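The Fruit on the Plate

The lab at Drevudar stayed open late on Saturdays in summer, which in that part of the world meant January, and she had come in with a thermos of tea and a paper bag from the greengrocer's, meaning to stay an hour at the most. The paper was due and the method section was still a muddle. It said, more or less, that a machine ought to learn to be gentle before it learned to be quick, and her supervisor had written beside it, in green pen, "Lovely. How?"

How was the trouble, of course. They called the method Eltik, after a creek near her nan's place that took all afternoon to get anywhere, and it worked by making the hands wait. Most methods closed the fingers on a thing and then sorted out how hard to squeeze. Eltik had them stop short, consider the size and lean of whatever lay between them, and only then make up their minds. It had taken 2,000 practice runs in simulation before anyone let it near something that could bruise.

She put the fruit down, stepped well back behind the tape, and started the run.

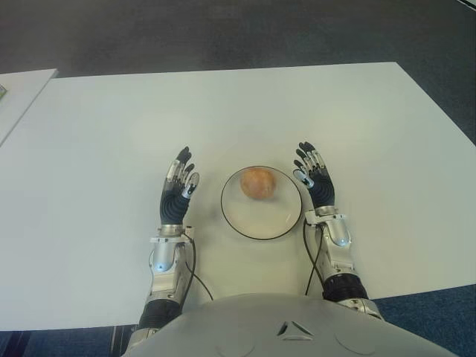
Her nan had picked fruit for a living at Guvley, up the valley, and could tell you what was ready by standing near it (or so she claimed, and no one in the family was game to argue). She used to say you should hold a peach as though it had just told you something in confidence. You couldn't put that in a method section, although she'd tried, back in July, and the green pen had been quite kind about it.

The hands waited. She poured her tea and waited too – she had become rather good at it, that year.

The old controller, the Poulain one, had managed 55 clean lifts out of a hundred, and everyone had been pleased enough at the time. She had been the one who gathered up the rest and took them home in a bucket, and she had made a great deal of jam. There were still two jars of it at the back of her cupboard, with the trial numbers on the lids, and she couldn't bring herself to open either one.

So she thought about jam, and the creek, and whether the section might simply begin with the waiting and leave the mathematics to turn up afterwards, like a guest who'd had trouble parking. She wrote that down on the back of the paper bag, and then she went over to choose the next piece of fruit.

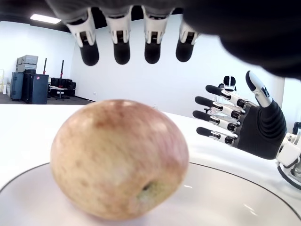 An apple on its side, between the hands.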